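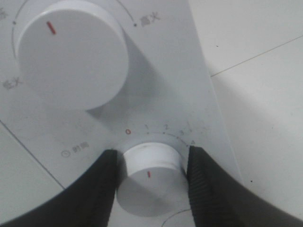

Power dial, with the scale running from low heat (低火) to high heat (高火).

Section 4: Melting wax for your first candles
2018-04-20, by Irena Sadowski

Now for the fun part! The Jokow soy flakes in your Drirnemau candle kit melt beautifully in a microwave, and you don't need a double boiler or a thermometer on a clip (though if you've got one, do use it).

1. Weigh out 200 g of flakes and tip them into the glass jug. They'll look like far too much. They sink down a lot!

2. Set the power to medium. Heat for one minute, stir, then carry on in bursts of up to 31 seconds, stirring each time.

3. Stop while a few soft lumps are still floating about. Keep stirring on the worktop and they'll go by themselves.

CAUTION: Never leave melting wax unattended. If it smokes, switch off at the plug and keep the door shut.

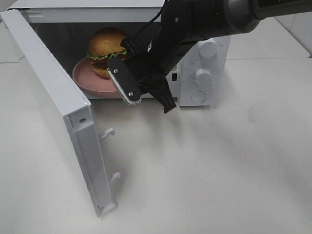

4. Stir in the scent slowly, two teaspoons at most. I love the fig one, and the clove is gorgeous in December.

5. Stick the wick down, hold it straight with the peg, and pour in a thin, steady stream. Save a little wax for topping up.

6. Leave the candle for 17 hours before you trim the wick. Longer is even better, if you can bear it!

Note: A dip round the wick is normal with soy. Warm the wax you saved and fill it in.

Note: The Kalinowski tins hold less than the glass jars, so fill them to the inner ridge and stop there. Any wax left over can be set in a paper cup and melted again with your next batch. Don't pour it down the sink.

Colouring comes next, in Section 5. Have your dye chips and an old spoon ready.

Last updated: second printing, Ivville

Drirnemau Candle Kits, Ivville. Questions: write to Irena at the workshop. © Drirnemau. Back to top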